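## 4. Setting Up the Bed Station

This section covers the bed station for the Proto hand-held gripper pair. Complete Section 3 (charging and first power-up) before you start. The tabletop station is set up differently and has its own section.

The pair is used with a head camera. The gripper that goes in the left hand and the one that goes in the right hand are not interchangeable after pairing. If you swap them, the recording will save normally but the left and right tracks will be reversed, and the session has to be thrown out.

### 4.1 Prepare the surface

1. Choose a bed with one side or end against a plain wall. Remove pillows, blankets and anything else that could slide into the work area.
2. Fit a single-color sheet. Muted green works well with most garments in the Retwood set. Do not use stripes or a repeating print.
3. Pull the sheet smooth by hand. Small creases are fine. Flatten any ridge tall enough to catch a fingertip.
4. Set the room lights and leave them alone for the rest of the session. Close the blinds if sunlight reaches the bed.

**Note:** Items at the edge of the bed, such as a box or a headboard, may stay where they are as long as they do not move between recordings. The tracker uses them as fixed points. A completely bare wall gives it very little to hold on to.

### 4.2 Check the fingers

1. With the power off, open and close each gripper 16 times by hand. The movement should feel even from end to end.
2. Look at the joints of the black fingers for lint and thread. Remove it with tweezers. Do not use compressed air, which pushes lint farther into the joints.
3. Check the small screws on the housing. Tighten any loose one with the driver from the kit, and stop when you feel resistance.
4. Wipe the inner faces of the fingers with a dry cloth.

**Caution:** Do not oil the finger joints. Oil marks fabric and attracts dust. If a joint is stiff after cleaning, replace the finger set (Section 9).

**Caution:** Keep the perforated areas of the housing clear. Do not lay a gripper face down on bedding while it is powered.

### 4.3 Pair and zero

1. Power on the left gripper, then the right one.
2. Start Sima on the recording computer and open **Devices**. Both grippers and the head camera should be listed.
3. Hold both grippers over the middle of the sheet with nothing in the jaws.
4. Select **Zero open**. Let both jaws open fully and hold still until the counter reaches 400.
5. Select **Zero closed**. Close both jaws without squeezing and hold still again.
6. Open and close each gripper once and watch the bars on screen. Each bar should follow its own gripper.

If a bar stops short of the end, repeat steps 4 and 5. If it stops short a second time, check the finger set for lint before trying again.

### 4.4 Adjust the head camera

1. Put on the head mount and stand where you will work.
2. Tilt the camera until both grippers show in the lower part of the preview, with the far side of the bed visible above them.
3. Reach as far forward as the task requires. The fingers must stay in view.
4. Tighten the mount — firmly, but not so tight that it becomes uncomfortable after a few minutes.

### 4.5 Trial hold

1. Lay one folded garment on the near side of the sheet.
2. Bring the grippers in from the left and right and close one on each side of the garment.
3. Hold for a few seconds, then release and move both grippers clear.
4. Record this once and play it back before starting real sessions.

Views from the head camera, with and without a garment between the grippers:
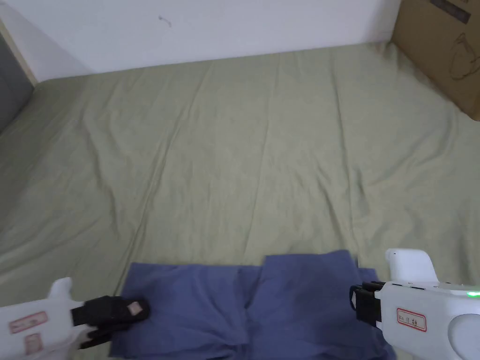
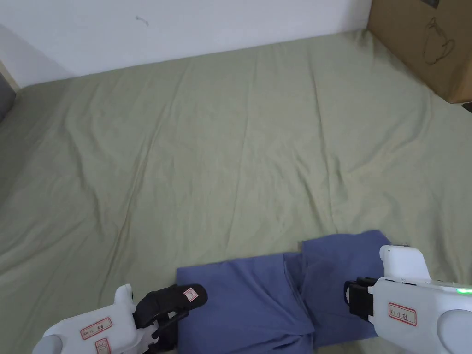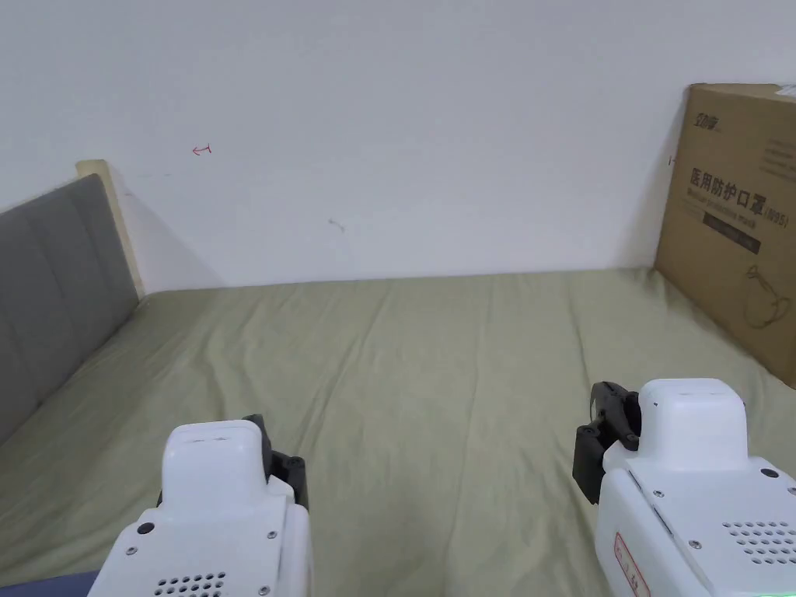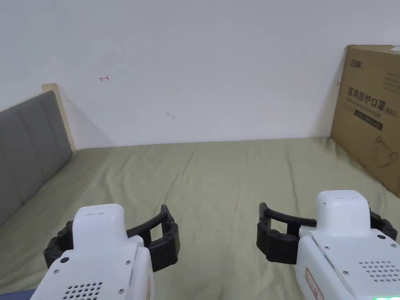
During playback, check that the jaw bars move at the same moment as the fingers in the video. A delay of 25 milliseconds or less is acceptable. If the delay is longer, close other programs on the recording computer, restart Sima and repeat 4.3.

### 4.6 Between sessions

- Smooth the sheet again after each garment.
- Repeat **Zero open** and **Zero closed** whenever a gripper has been dropped or its battery changed.
- Clean the finger joints at the end of each working day.
- Replace the finger set after 800 recordings. The count is shown in Sima under **Devices > Wear**.

Replacement finger sets are ordered from Cernitz. Give the revision letter of the old set with the order. Revision A and revision B fingers look alike but must not be mixed on one gripper.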